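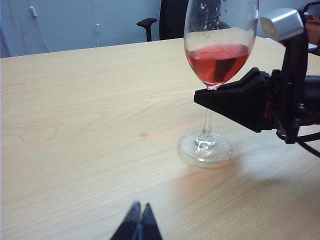 Rosé in a stemmed glass, table by the bench.

Wednesday, December

Cork and closure trial, second opening. Six bottles of the Banmont rosé out of the rack, three under natural cork and three under the Stenent stopper. All from the same filling, stored on their sides in the Mirnlow cellar. Opened at 10.40, tasted at 11.

Free sulphur first. The cork bottles came out lower than last time and not very even between them. The Stenent ones were close together. I repeated the worst cork bottle with fresh titrant and got the same answer, so I am leaving it in.

Extraction force: gauge was sticking again at the low end. Zeroed it twice. Readings are in the blue book, but treat bottle 2 as doubtful – the screw went in at an angle and the cork tore.

Nose was clean on five. Bottle 4 (cork) a bit flat, wet cardboard after ten minutes in the glass. Could be taint, could be me. Put 80 ml aside in a stoppered flask to go off with the next batch for testing.

Colour: no difference I could find by eye. The spectro was booked all morning, will run the samples after lunch if Nina is free (the old one, not the new unit, which still drifts). Keep them in the dark till then.

Stock left is 132 bottles, enough for the full plan with spares. Cellar log had a gap over the weekend, probably the battery. Changed it.

To do: order titrant, relabel the bottom shelf, find the other corkscrew.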